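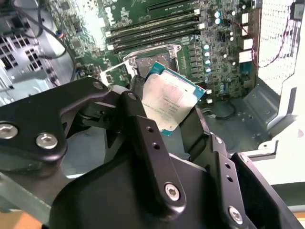
# The Psalter That Stayed in Print

The Manole Psalter is a small, thick book, meant to fit in one hand while the other holds a candle or a child. It has 403 pages. The psalms take up most of them, set in meter for singing, and the rest is tunes, a table of readings and a short order for burial. Churches in the Honholm valley have sung from it for generations, and the wording has changed very little.

What has changed is the printing. The older copies were made from metal plates that wore down a bit more with every run. By the last printing the commas had begun to look like periods, and a few verse numbers were gone. People who grew up with the book didn't mind. They knew where the verses started. Visitors and children had a harder time, and so did anyone over sixty in a dim pew.

Trotell, the press that holds the plates, decided to set the whole book again from scratch. The work took four years, longer than anyone at the press had planned.

## Which text is the text

The first problem was deciding what to print. No two editions of the Manole agree completely. Most of the differences are small: a capital letter, a hyphen, "shew" in one printing and "show" in the next. Others matter more to the people who sing them. In Psalm 90 one edition has "Thou turnest man to dust again" and a later one has "Thou turnest us." Both are in use, sometimes in the same congregation, and on some Sundays they can be heard at once.

The editors compared five printings line by line and kept a list of every variant. It came to 464 entries. Where the oldest printing made sense, they followed it. Where it had a plain mistake, they took the earliest correction they could find. The full list is printed at the back of the study edition, and a shorter one is in the pew edition.

Some readers asked for modern spelling and for "thee" and "thou" to be dropped. The editors modernized the spelling and left the pronouns alone. Take out "thou" and half the rhymes go with it, and the verbs no longer fit the tunes.

## Fifty-seven tunes

There are 57 tunes in the book, and a psalm can be sung to any tune with the same meter. Common meter, with lines of eight and six syllables, covers the greater part of them. A few psalms are in odd meters that only one tune will fit, and those are the ones congregations tend to skip.

The old book printed the tunes in a separate section, so a singer who didn't know the melody had to keep a finger in two places. Split-page editions, with the pages cut in half so that tune and words can be turned separately, were tried in the valley at one time. They tore. The new edition puts a suggested tune above each psalm and keeps the full set at the back.

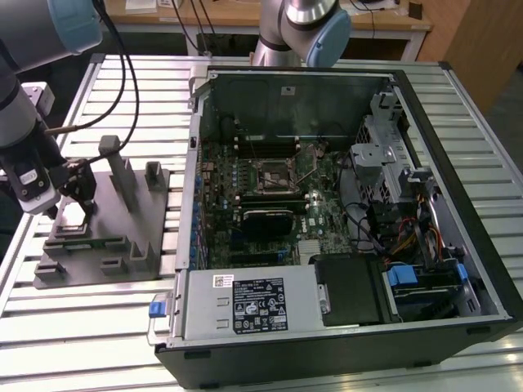 *A processor in its holder beside an open desktop tower.*

Only the melody line is given above the psalms. The four-part harmony is in the back section. Several choirs objected to this during the trial period, and the press answered that adding the other three parts throughout would have made the book twice as thick.

## Type and paper

The type is Flillura, a sturdy serif with short descenders, which lets the lines sit close together without touching. It runs slightly larger than the type in the old book. To make room, the margins were cut by an eighth of an inch and the decorated initials were dropped from all but the first psalm in each of the five divisions.

The paper is thin but opaque, cream instead of white. The binding is dark blue cloth over boards, sewn in sections so the book lies flat on a music stand. Trial copies bound with glue started to shed pages within a year.

The first printing was 1000 copies. Most went to the Honholm churches, which ordered in advance, and the rest were sold by mail. A second printing is due in April, with eleven corrections. Nine of them are punctuation. The other two are wrong notes in the tenor line of one tune, reported by a choir that had been singing them as printed.

## In use

At a morning service in Honholm the new books and the old ones sit in the same racks. The page numbers don't match, so the psalm is announced by number only, which was the custom anyway. Some families still bring their own copies, with births and deaths written inside the front cover. The new edition has four blank leaves there for the same purpose.

The old plates are still at the press, stacked in crates on the ground floor. Trotell has no plans to print from them again.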